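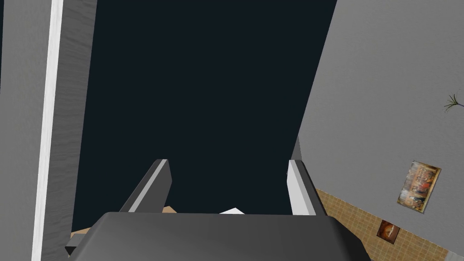 Sim view along the gripper, fingers open, nothing held. Druno demo scene.

May 16, 2026 - Gutcombe open day, simulator bench

Ran the Druno scene on the big monitor from 10 until close. 23 people took a turn at the controls, 4 of them from Rácz. Most wanted to know why the room leans. Answer given each time: the view is fixed to the wrist, so when the wrist rolls the walls go with it. Next time put that on a card beside the keyboard.

Reset at 600 steps is too short for visitors. They had just found the open/close key when the episode ended. Raised it in the config after lunch, fewer complaints.

Wall and tile textures loaded properly on this build. The large dark blue-green area still renders flat, no detail at all. Could be a missing material, could be meant that way - check against the Nusen export before changing anything.

Gripper colour: the charcoal body reads well on the monitor but the left finger gets lost against the dark area from the back of the room. The pale inner face on the right one is much easier to follow. Try a lighter grey on both.

Frame rate held at 29 with the second window closed. Didn't log it with both open.

To do before the June visit: control card, longer reset as default, spare mouse.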